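# Notas para la charla: una pinza de mano para doblar ropa

Jueves, taller de Marulanda. Llevar el adaptador y la camiseta negra.

## Arranque (sin diapositiva)

- Saludar y dar las gracias a Nasrin Moradi por el hueco en el programa.
- Preguntar quién ha intentado alguna vez que una máquina doble una camiseta. Esperar las risas, no correr.
- Contar de dónde sale Prellov: una mesa, una impresora 3D y muchas ganas de no volver a emparejar calcetines en la vida.
- Decirlo pronto: el proyecto es casero y se puede copiar. Los archivos los paso al final.

## Por qué la ropa (2 min)

- Un cubo es siempre un cubo. Una camiseta es distinta cada vez que la sueltas, ¡y eso es lo bonito del problema!
- Lo negro es lo peor: los pliegues casi no se distinguen. Por eso es mi prenda favorita para probar.
- Mencionar la primera versión, Costo, con los dedos lisos. La tela se escurría en cuanto tirabas un poco. Si hay tiempo, pasar la pieza por las filas.

## Los dedos (4 min, ir despacio)

- Son la parte de la que estoy más contento, así que ojo con enrollarme.
- Imprimí 8 pares hasta dar con la forma. Los primeros eran macizos y pesaban demasiado en la punta.
- Las ranuras se quedaron por el peso. Además, dejan ver por dónde entra la tela.
- Amarillo porque contrasta con casi todo lo que hay en un armario (y porque me quedaba media bobina, también hay que decirlo).
- Enseñar el cierre con la mano, primero sin tela y luego con la camiseta. Que se oiga el clic.

## Grabar en casa (3 min)

- Nazma Sultana propuso salir del taller y trabajar en habitaciones normales, con su ventana, sus muebles y sus telas estampadas de fondo. Tenía toda la razón.
- Llevamos 533 repeticiones guardadas desde junio. El objetivo es llegar a 2,000.
- La luz de la ventana cambia mucho las tomas. Conviene repetir la misma prenda por la mañana y por la tarde.
- Consejo práctico: agarrar por la parte baja del bulto y parar un segundo antes de mover la muñeca. Dejar la foto puesta mientras lo explico; fijarse en los dos dedos amarillos y en cómo se pliega la tela negra por encima. 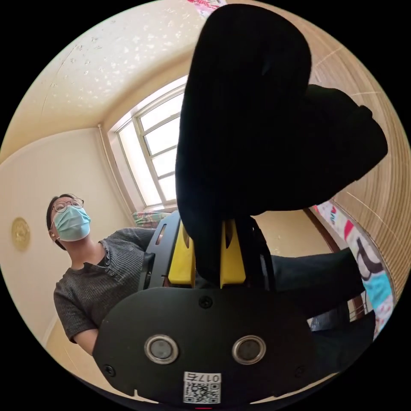 ## Lo que falta y preguntas

- Gasto total hasta ahora: más de 300 euros, con bastante plástico tirado a la basura. Dar la cifra sin vergüenza.
- Pendiente: unas puntas más blandas para telas finas. El grupo de Jondomness tiene un molde de silicona y me lo presta.
- Si preguntan por los calcetines: todavía no, pero tengo un boceto y me muero por probarlo.
- Si preguntan por el programa que junta las grabaciones, pasarle el micrófono a Nazma.
- Apuntar en la pizarra el correo del taller e invitar a quien quiera a venir con una prenda difícil.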